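Jandville Community Learning Fund
Progress report to the Julemard Trust, 7 December 2023

Summary
The evening literacy programme is now running at both Erndale and Shen. Enrolment stands at 91 adults against a target of 40 per site, and 14 tutors have completed their induction. 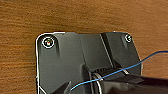 Attendance
Attendance at Erndale has held steady through the autumn. Shen opened later than planned – the lease was signed in the second half of term – and its figures should be read with that in mind. Four learners have transferred to the day course at their own request.
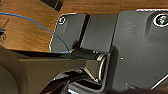 FINANCE AND NEXT STEPS
Spending remains within the agreed budget, although printing costs have risen. We ask the Trust to approve a small transfer from travel to materials. The next report, with assessment results for both sites, will be submitted in April.

Nazma Biswas
Programme Manager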